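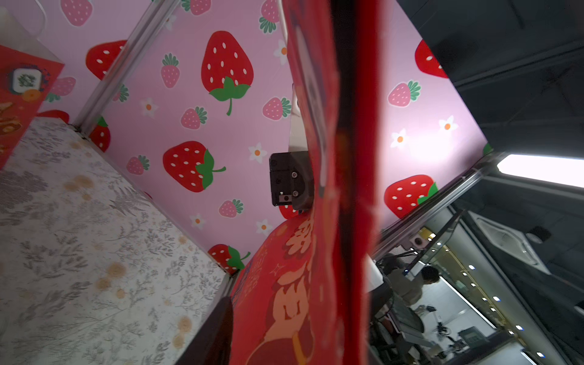
How Does a Robot Learn to Pick Up a Paper Bag?

Think about the last time you grabbed a gift bag. You didn't stop to plan it. Your hand just knew how wide to open and how hard to squeeze. A robot has to learn all of that, and a team at the Mestent lab is finding out how to teach it!

Paper bags are tricky. A wooden block stays the same shape when you pinch it, but a bag can fold, crumple, or lean over. And if several bags look alike and stand close together, the robot has to work out where one stops and the next one starts.

Learning by Copying

The Mestent team uses a method called imitation learning. Imitation means copying. First, a person steers the robot through the job again and again. A small camera near the robot's gripper (that's its hand) records what the hand "sees," and the computer saves every move that goes with it.

Then the computer looks for patterns. When the bag looks like this, the hand moves like that. After lots of practice examples, the robot gets to try on its own.

Look closely at a row of red bags and you'll find plenty of clues: the big cream letters, the word RICH, the white rope handles, the crease along the side.

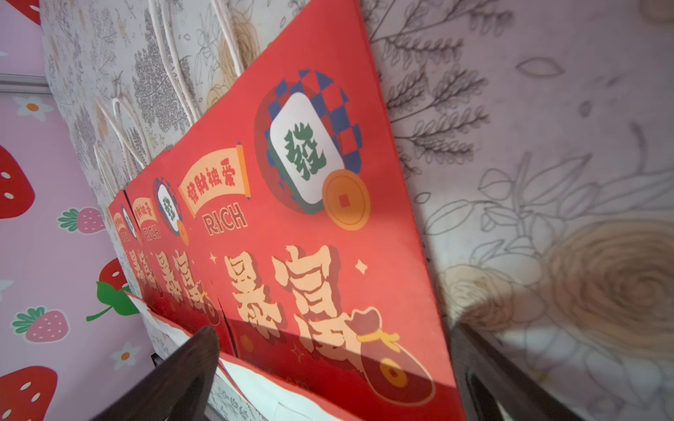

A clue like that crease can help a robot tell where the side of a bag is. But pretty wallpaper and flowery patterns can be confusing too. Is that strawberry part of the job? The robot has to learn to ignore it, and the only way it can is by seeing lots of different things behind the bags.

What Did They Find?

The team taught one robot with 20 examples and another with 415. Then each one got 30 tries. The robot with more examples did much better, and it did best of all when its examples came from people who started with the hand in different spots. "The messy lessons were the good ones!" says Darius Pană, who ran the tests.

Try It Yourself

Close one eye and pick up a paper bag using only 2 fingers. Can you lift it without crumpling it? Now ask a friend to copy exactly what you did.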